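How to Sort Out a Junk Drawer and Keep It Sorted

Posted 14 February 2018 in Around the House

There is a drawer in my kitchen that used to open four inches and then stop. To get it any farther you had to slide a hand in, palm down, and flatten whatever had risen up in the night. Usually it was the ladle. I don't know why the ladle lived there. We have a place for ladles.

I put up with this for years, on the theory that a drawer you can't open is a drawer you don't have to look at. Then I needed a AAA battery, lost the skin off one knuckle, and decided to spend an afternoon on it. The whole job took less time than I had spent complaining about it, and you can do it with things you already own, plus a divider tray if you're feeling fancy.

What you need

A bed sheet or an old tablecloth
A trash bag
A shoebox
A tape measure
A pencil and paper
A damp cloth
A divider tray, or enough small boxes to fake one

Leave the tray until last. If you already bought one on the way home, inspired, put it in a closet where you can't see it. I own two trays that don't fit any drawer in this house, and they are both in very good condition.

Step 1: Empty the whole thing

Spread the sheet on the floor and turn the drawer out onto it. All of it, including the layer at the back that has bonded with the liner. Picking through a full drawer and taking out "just the bad stuff" feels like progress, and you will end up with the same drawer minus one dead pen.

Mine gave up 111 separate items. I counted because I wanted to shame myself, and it worked. Among them were 12 keys, two of which open anything, and a warranty card for a Pevance toaster that left this house several Februarys ago.

Step 2: Make four piles

Use it, fix it, move it, toss it. Don't add a fifth pile called "maybe." A maybe pile is a junk drawer without the wood.

Use it is for things you have reached for in the past few months. Scissors, tape, the good pen, the other pen you let guests use.

Fix it should be tiny. If you've been meaning to glue the handle back on something since you moved in, you aren't going to, and the pieces can go with the trash.

Move it is for anything with a proper home somewhere else. Screwdrivers go with the tools. Birthday candles go with the baking things. The ladle goes with the ladles.

Toss it covers dried-up glue, mystery lids, and soy sauce packets. Dead batteries shouldn't go in the trash bag, so put them in a jar and take them wherever your town collects them.

Step 3: Deal with the mysteries

Every drawer has parts that look too important to throw away. A plastic clip. A hex key. A small gray foot that fell off an appliance, which has been wobbling ever since. Put them all in the shoebox, write the month on the lid, and shelve it. Anything you haven't gone looking for by next February can leave. The one exception is the hex key that came with my Trallus bookcase, which I needed 10 days after throwing it out.

Step 4: Measure the drawer, then measure it again

Wipe the drawer out and let it dry. Now measure the inside width, the inside depth front to back, and the height from the floor of the drawer to the underside of the counter frame. It's the last one that gets people. A tray can fit the drawer beautifully and still stop it from closing, which puts you right back where you started, with a hand in the gap.

Write the numbers down and take a little off each one. Drawers are rarely square, and mine is narrower at the back, like a hallway in a bad dream.

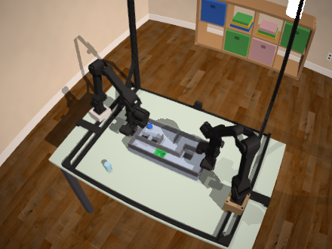
Long things need long compartments, so lay out your keepers on the sheet before you settle on a layout. Put the longest item down first and group the rest beside it. I gave the scissors and ruler one long slot, then filled in with short ones for batteries, tape, rubber bands, and pens. If a group won't fit in one compartment, make the group smaller. You do not need all those rubber bands. They will have turned brittle before you get through them anyway.

A store-bought tray is fine. I have a plain one by Virkham now and have no strong feelings about it. Before that I used tea boxes with the tops cut off, and they did the same job for the price of a lot of tea. Check boxes, jewelry boxes, and the bottoms of small cereal boxes all work. Stick them down with a dab of removable putty so they don't all slide forward when somebody yanks the drawer.

Step 5: Load it by how often you reach

Front of the drawer: things you grab every day. Back of the drawer: things you grab when the lights go out. The flashlight is the one thing I'd argue about, because by that logic it goes at the back, and you'll be looking for it in the dark. Put it in the front corner.

Leave one compartment empty. Stuff will arrive, and it will want somewhere to be. When the empty compartment is full, clear it that same day. This is the only maintenance I've ever kept up, mainly since it takes as long as the kettle.

If it goes wrong

The tray slides around. Put a piece of rubbery shelf liner under it. I use the Rai kind from the hardware store, cut slightly small so it doesn't curl up at the edges.

The drawer still sticks. Pull it right out and look behind it. I found 12 coupons back there, all expired, folded into the runner.

Other people in the house keep dumping things in it. Labels help a bit. I labeled one slot "receipts" and found a banana sticker in it by dinner.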